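Workshop Tips: Trying Out Hand-Held Grippers at Home

I've been swapping fingers, jaws and cameras on hand-held grippers for months now, mostly on snack sorting, and I love it more than is probably reasonable! These are the notes I keep taped inside the cupboard, typed up for anyone setting up their own little comparison on a kitchen table or a spare desk.

Pick one job and stick with it

My job is moving small packaged snacks from the table into a bin. It sounds easy until you try it. Crinkly wrappers slide, flat crackers lie tight against the cloth, and twisted candies roll off just as the jaws come in. Every gripper gets the same snacks, the same bin and the same stretch of table. I did 327 picks with the first set of jaws before I changed a single thing, and I'm so glad I did, as the early ones were terrible and it was me, still learning how hard to squeeze.

Smooth pads or ribbed pads

Try both. Smooth pads are fine on boxes and jars, but on a thin wrapper I'll take ribs every time. The ribs catch the folds in the plastic and you can close much more gently. Softer is usually better too, up to the point where the pad starts folding over on itself. The softest pair I bought (from Janutness, in a bag of mixed pads) did that with anything heavier than a granola bar.

Wipe pads with a barely damp cloth between rounds. Sugar dust gets into the grooves and you'll blame the jaws for it. No rubbing alcohol on the colored ones until you've tested a corner!

Check the pivots first

When a gripper starts missing things it was picking up happily last week, put a screwdriver on the pivot screws before you touch any settings. A quarter turn is plenty. Too tight and the jaws drag, too loose and the tips cross over each other when they close on something thin. I mark each screw head with a dot of nail polish lined up with a dot on the frame, so one look tells me if it has crept.

Getting under flat things

Crackers in clear wrap are the hardest item on my list. What works for me: come in low, with the jaws a little wider than the packet, and pinch the sealed end of the wrapper. Leave the cracker itself alone or you'll have crumbs. A cloth on the table helps a lot here, by the way. It gives a little, so the tips can press down and scoop. On bare tabletop the same packet just skates away from you.

Cameras

I compared two, a wide one from Grunlow and a narrow one that came with my Kontogiannis kit. The wide one wins for tabletop work, easily. You get both fingertips and the bin in view together, and that makes sorting through the recordings so much nicer. The narrow one is sharper up close, and if you were threading needles or sorting screws I'd say go for it.

Shiny foil is trouble for either camera. Turn off the lamp right over the table and use light from the side, and the glare mostly goes away.

Cables

Leave a generous loop near the mount and tie it once, loosely. I had mine pulled tight for the first 700 picks and couldn't work out why everything drifted left.

Keeping score

A pencil and a sheet of paper beat any app I've tried. One line per pick: item, pads, got it or dropped it. My running total stood at 2,401 in October and I'm aiming for 3,000 before I change over to the Surnham jaws, which have longer tips and look wonderful for reaching down into a full bin.

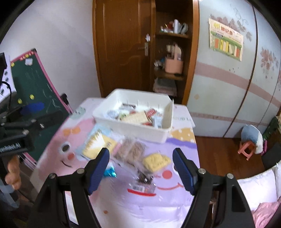 Reaching into that full bin is the next thing I want to get right. Going straight down between packets works better than coming in at a slant, and it helps to nudge the top layer apart with closed jaws before opening them. Stand the flat packets on edge when you refill, too. I'll add the Surnham numbers to this page once I have enough of them.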